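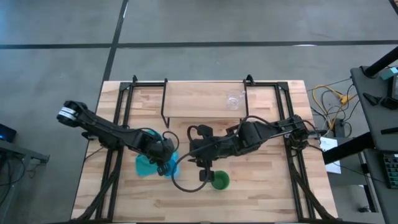 Two arms, one cable: the Mushi bench at Urkell

April 4, 2018
Gallery by Pendo Nzioka

Mushi is our bench with two arms, in the Urkell workshop. It does a simple job, to pick up light plastic cups and bowls and put them in another place on the table. In March the bench had a fault which damaged one connector and could have hurt a hand. Several people from the other benches asked me what happened, so I put the explanation on our gallery page.

Both arms over the table
The left gripper is at the teal plastic piece, the right one is just over the rim of the green cup. Between the arms you see the black cable with its large curve, coming down across the table close to the cup. Please look at this curve well, it is the subject of the page.

The table and the rails
The arms work over a wooden table, and the black aluminum rails are fastened on top of it. The bundles of cables go down along the left and the right rail. We never had a problem with the bundles. The trouble was always in the part that must move.

The clear cup on the stand
It is hard to find, at the back, on the right part of the low black stand. The clear cup played no role in the fault. I mention it for Victor, who has made all the programs for picking clear things and is proud of them.

What went wrong

In cycle 1071 the left arm was moving back with a bowl in its gripper. The curve of the cable went under the gripper and was caught on one finger. The arm continued its way and pulled the cable tight. On the right arm, the connector came half out of its socket. It was not fully out, and this was the bad part. The power was still there but the position signal of the right gripper was lost.

The program did not stop. It took the last good value of the position and believed that the gripper was still open. So the right arm went down on the cup with closed fingers and pressed it against the wood until the cup broke. Only then the motor current became too high and the arm stopped by itself.

I was standing at the side and I pressed the stop button, but the arm had stopped already before my hand was on it. I would like to write that I was fast. The log shows the opposite.

What we found in the log

The signal was missing for 700 milliseconds before the arm touched the cup. This is a long time for a machine. The supervisor program, which we received from Prillix together with the controller, had a warning for a missing signal. In our settings this warning was written to the log file and did nothing else. Victor had set it so during the first tests, when a loose plug was giving false warnings all day, and later we both forgot it. There was no note about it on the bench.

The current limit was also too generous. We had it at 100 percent of what the motor can give, and for a plastic cup there is no need for such a force.

What we changed

A missing position signal now stops both arms, also the one which is healthy.
The current limit of the grippers is 80 percent for the moment. Victor wants to go lower, and we will try it when the new finger pads have come.
Before the first cycle of the day, one person moves both arms by hand to the far positions and watches the cable.
Any warning that is switched off must be written on paper at the bench, with name and date.

The cable itself

For the cable I do not have a good answer yet. If it is short, it pulls at the connector when the arms are far from each other. If it is long, it hangs down to the table and the grippers can meet it. We tried a spring holder from above, but it was swinging and it touched the left elbow. The group of Pastport, on the next floor, uses a cable guide on the forearm, and they have promised to lend us one in May.

Until then, the rule is that no hand goes inside the rails while the drives are on, also not to save a cup which is falling. The cups are cheap.

If your bench has the same controller from Prillix, please open the settings of the supervisor and read the page with the warnings. The line is called "signal lost", and after it must stand "stop". In our case stood "log".

Questions about the program to Victor Nzioka, questions about the cables and the mechanics to me. We are both at Urkell in the mornings.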